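Media Studies > Working Papers > Film Reception > Section 4

Last updated: Tuesday, May 30, 2023

By the Conance Audience Research Group

4. Reception scores and the timing of public replies

4.1 Material

The corpus consists of 123 feature films released directly to streaming services. For each title we recorded the aggregate critic score at the end of the first, third and seventh day after release, together with every public reply to criticism posted by a member of the principal cast, the director or the writer. A reply was counted only if it quoted, linked to or plainly paraphrased a negative comment. Thanks to viewers, reposted praise and general remarks on the state of film reviewing were left out. This gave 637 replies in total.

Scores were taken from the Prisberg index, which converts reviews to a scale of 0 to 100 and publishes a daily history. The index requires a minimum number of reviews before it shows a score, and smaller titles often reach that number late. Where no score was available on the first day, the title was kept in the corpus but dropped from the first-day comparison.

4.2 Coding of replies

Each reply was placed in one of four classes: defense of the story, defense of a character, defense of a colleague, and dispute with the reviewer. The second class caused the most trouble. An actor who says that a character is not meant to be admired is defending the character and, in many cases, the script as well. Our rule was to code by the grammatical subject of the main claim. The rule is crude – it splits some replies that a reader would group together – but two coders could apply it without discussion, and agreement was higher than under the scheme of Baysal, which asks coders to judge intent.

Replies in the form of a thread were treated as one item and coded by their opening post. Deleted replies were included if a full copy survived in the Mondonard archive. Partial copies were discarded.

4.3 Results

Replies cluster early. Most were posted within the first three days, and the share falls steadily after that. The pattern holds for titles with high scores and for titles with low scores, which suggests that the release window itself matters more than the level of disapproval. Titles scoring under 75 on the first day drew more replies per film, although the difference narrows once cast size is taken into account.

The classes differ in timing. Disputes with the reviewer come first and fade fast. Defenses of the story arrive later and often follow a second round of criticism, in which viewers object to what they take to be the film's moral position. Defenses of a colleague are rare throughout, and most concern a director whose earlier work was brought into the discussion.

We found no steady link between the number of replies and the change in critic score over the week. Some scores rose, more fell slightly, and the direction was unrelated to the activity of the cast. Viewer ratings moved more, but they are open to organized voting and we do not interpret them here.

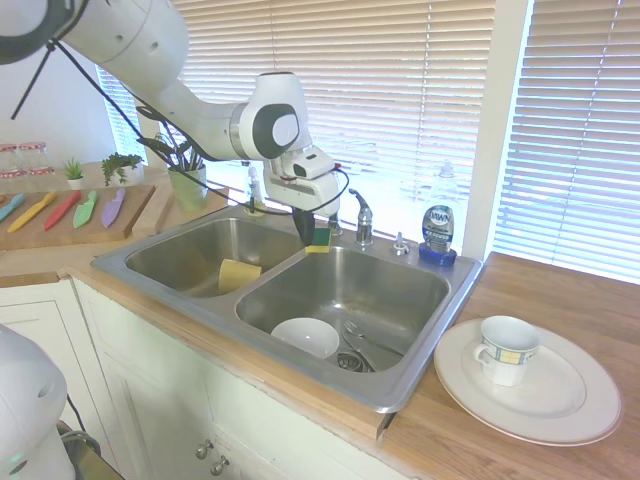
Figure 4. Manipulator above a double-basin sink, holding a yellow and green scrub sponge.

A further question is whether the form of the reply affects how it is reported. Entertainment sites tend to quote short replies in full and to summarize long ones, so that a careful argument may reach readers as a single phrase. In our corpus, disputes with the reviewer were quoted in full more often than defenses of the story. Part of this is length. When replies of similar length are compared, the gap is smaller but still present.

4.4 Limits

The corpus covers replies in English only, and mixed-language posts were coded from their English portion. Interviews were excluded, although several performers clearly preferred them to posting. Films released in January are overrepresented, a result of the period in which the archive was most complete. The coding rule in 4.2 also favors direct statements over irony – a sarcastic agreement with a reviewer was coded as a dispute only when both coders read it that way, and the remaining cases were set aside. They are listed by title in the supplementary tables, with the class each coder first assigned.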